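How to Run the Letter Block Demo on Open Day

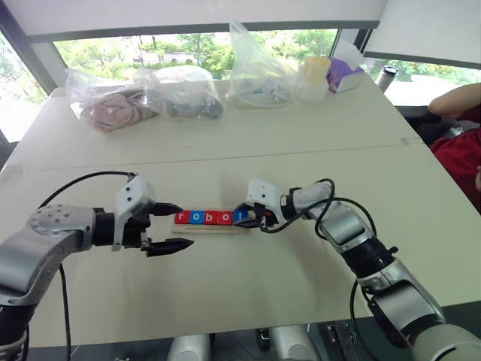
Before the doors open

The block demo is the one most visitors to the Pultunham open day stop for, so set it up first. You need the two-arm station, the small wooden tray, and the letter blocks for the word you plan to spell. We use "robot" because it is short and kids can read it from the far side of the table.

1. Wipe the tabletop and check the tape at both ends of the seam. If a corner has lifted, replace the strip.

2. Put the tray between the arms, long side facing the operator. It does not have to be perfectly straight. Small angles are fine. If it is turned so far that one gripper has to cross over the other, move it back.

3. Power up the arms and let them go to the rest position. Open and close each gripper twice. Listen for clicking.

4. Look at the cables. Each one needs enough slack for the wrist to turn all the way, and none should be under the tray.

5. Run the full word one time with no audience. Nayara Guimarães keeps the run sheet at the Pareck desk. Write down the start time and whether any block was dropped.

During the demo

Groups come in every 30 minutes, starting at 10 a.m. Keep visitors behind the floor line while the arms are powered. One person operates and one person talks. Do not try to do both.

Start with the blocks off the tray and mixed up. Ask someone in the group to say which letter comes first. The operator places the blocks from left to right, using the left arm for the first letters and the right arm for the last ones. The second "o" can go with either arm.

Go slowly when lowering a block next to one that is already down. Bring it in from above, let it touch the tray, then open the fingers a little at a time. Opening them all the way will push the neighbor over.

If a block falls on the table, pick it up with the nearer arm and keep going. If it falls on the floor, press stop, wait for the light, and get it by hand.

Other words

The block set from Boiko has doubles of most vowels, but check the box before you promise a child their name. Anything longer than five letters needs the wide tray, stored on the Zindier shelf.

Closing down

Send both arms to rest before you cut power. Count the blocks back into the box (76 in the full set) and return the run sheet to the desk.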